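April 25, 2022

Food drive at the Clavisbridge hall. The goal was 1,000 tins by August, and after today we stand at 47, of which a good third are beetroot. I have nothing against beetroot. I merely note that people seem to give away what they'd never dream of eating themselves, and I include my own contribution of chickpeas.

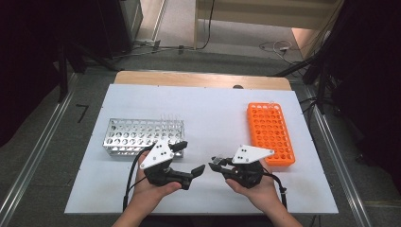
The Custer Street pantry rang at 3 to ask whether we could spare some breakfast cereal. We could spare four boxes, one of them open. I drove them over anyway, minus the open one, and came home with a bag of surplus zucchini and a flyer asking for drivers. I've put my name down. Petrol being what it is, I may be a client by winter.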